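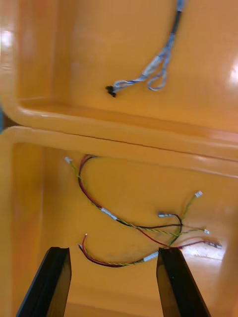

13th August. The hum on the Peltness intercom line is still there, and it is worse in the evening when the stairwell lights come on. It is a steady low note with a buzz on top, loud enough at the gate handset to cover a quiet voice. The line runs 188 metres from the gate to the office, and for most of that it shares a duct with the lighting feed. I had assumed the whole run was twisted. The loose harness in the orange compartment is thin twisted wire, and it is how I pictured the gate cable before I opened the duct. The first stretch is fine. After the second junction box someone has carried on in flat bell wire, with the two conductors side by side all the way through.

Measured at the office end with the handset off the hook and nobody speaking:

Lights off: 2 mV
Lights on: 7 mV

The meter was on its lowest AC range, and I shorted the leads first to check the reading fell to nothing, as it did. Swapping the handset made no difference. Neither did swapping the power supply for the spare Dornent unit, so I have put the original back.

Print this entry | E-mail this entry

The flat section is 20 metres long. It starts at the second junction box, goes behind the bin store and comes up at the foot of the stairs. The duct is narrow there and the lighting feed lies directly on top of it. I tried lifting the feed clear by hand at the access hatch and the buzz dropped a little, then came back when I let go. Moving the feed for good would mean new clips along the wall and having the power off, so I would prefer to replace the bell wire.
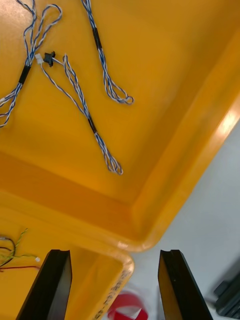 Why does twisting the two wires together cut the hum?

Each half turn swaps which wire is nearer the source, so both pick up nearly the same amount and the handset, which responds to the difference between them, hears very little of it. In the flat wire one conductor stays closer to the lighting feed for the whole length and the difference builds up.

Screened cable was the other idea. We used it on the Pastor job in July and earthed the screen at both ends, and that gave us a new hum of its own until we lifted the gate end. If we do go that way here, earth it at the office only. I think plain twisted pair will do and it is easier to pull through. The old notes from Plastunov say to keep the pair twisted right up to the terminals. Both junction boxes at Peltness have a good hand's length of untwisted tail inside, so those want trimming too.

Also found a green crust on one terminal in the second box. Cleaned it and remade the joint. No change in the reading, but it would have failed sooner or later.

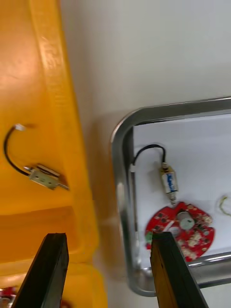
Still to do

- Draw cord through the duct before pulling the bell wire out.
- New pair from the second box to the stairs, plus spare at each end.
- Trim the tails in both boxes.
- Repeat both readings with the same meter, lights off and then on.
- Ask the office when the stairwell lights can be switched off.

0 comments | Share (2)

Search this notebook Go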